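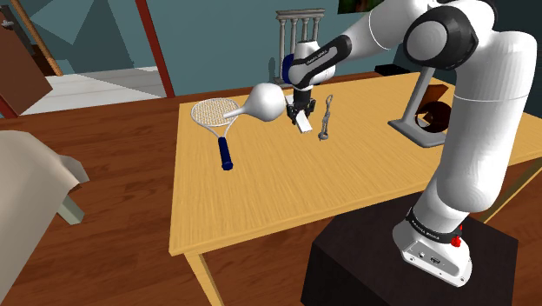
Wukatero Brings Its Walking Golf Cart to Lutetberg, With Free Use for Members Through August

LUTETBERG - Golfers who like to walk but could do without eighteen holes' worth of weight on their shoulders will have a new way to get around this summer. Wukatero, the family-owned maker of push carts and walking bags, is pleased to announce that its first powered cart, the Nava, is now in service at Lutetberg Golf Club, where a fleet of 19 is lined up outside the pro shop from 6:30 each morning.

The Nava is a three-wheeled electric cart that carries a full-size bag and rolls along at walking pace beside its owner. A thumb dial on the handle sets the speed, a parking brake holds it on slopes, and one charge is good for 18 holes, with enough left over for the long trudge back up from the home green (anyone who has played Lutetberg will know the hill we mean!). It folds in two motions and fits in the trunk of a small sedan with the clubs beside it.

"My father walked this game until he was well into his eighties, and toward the end it was the bag that wore him out, never the golf," said Fulgencio Beltrán, founder of Wukatero. "I thought about him a great deal while we were working on the Nava. We wanted something a person could take out of the car, switch on and more or less forget about, so that they could get on with talking to their friends and looking for their ball."

Members and guests gave the cart a good long tryout before the club placed its order. Over the spring, they played 653 rounds with early versions and filled out comment cards afterward, and the company read every one of them. A good many of the changes came straight from those cards: a wider handle, a deeper cup holder, a quieter motor, and an umbrella mount that stays put in the wind that comes across the back nine.

Noemí Trujillo, head professional at Lutetberg, said she has been glad to see some familiar faces back on foot.

"We have members who had given up walking altogether and were riding every round, and a few who had pretty much stopped coming," Trujillo said. "Now I see them out there at seven in the morning, chatting away with the cart rolling along next to them. It's been lovely for the Ladies' League in particular - they've had to start a sign-up sheet."

The Nava may be used at no charge by Lutetberg members through the end of August. Guests may rent one for $18 per round. Carts can be reserved by calling the pro shop or stopping by the counter, and staff will happily walk first-time users through the controls on the practice green before they tee off. The carts are allowed everywhere a push cart is allowed, and we do ask that players keep them off the greens and tee boxes as usual.

Golfers who would like one of their own can order through the pro shop. The Nava comes in dark green, navy and sand, with a two-year warranty on the motor and battery. The Ukus, a matching rain cover with a zippered pocket for scorecards and gloves, is sold separately for $139.

Tia Lockwood, who looks after customer care at Wukatero, will be at the club with demonstration carts every morning during the first part of August, and she welcomes questions of any kind, including those about older Wukatero push carts that may need a new wheel or strap.

About Wukatero
Wukatero makes push carts, powered carts and walking bags for golfers who prefer to play on foot. Spare parts are kept on hand for every cart the company has sold.

Media contact
Evaristo Montes, Wukatero Press Office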